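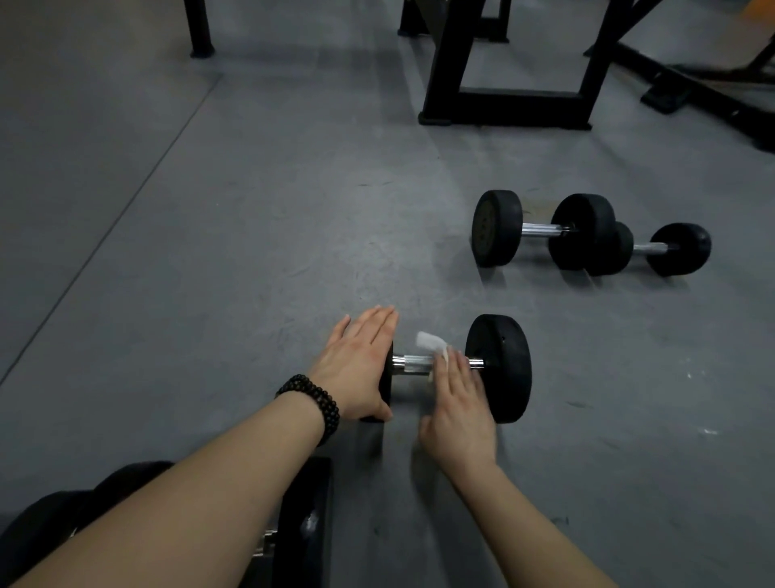
Item 2: the Rerkton cleaning service, do we take it?

I typed these up Friday night, so shout if I got something wrong. We spent most of the meeting on this one (sorry, locker people, you're bumped to next month!).

Rerkton wants to lease us a robot that picks up the free weights, wipes the handles and racks them again. Javetano would do the install and the repairs. The quote is 2040 a month with a setup visit thrown in, and I could hear the room go quiet when I read that out.

Wiping a dumbbell by hand is a two-handed job, one to hold it steady and one on the grip with the wipe, and we went back and forth on whether a machine can do that at a decent speed. Rerkton's sheet says around 60 handles an hour. I'd like to see it on our floor first, with the benches and frames where they normally are.

Other gripes: the contract runs 2 years, and it can only work while we're closed. The Worninden branch asked to share the unit and split the bill, which I kind of love, but who drives it over?

Agreed: ask for a 7 day trial in January, no deposit. I'll write to Rerkton and copy Javetano. Hand wiping stays on the closing list until then.

Item 3: Jabłońska mats

Samples still not in. Moved to next meeting.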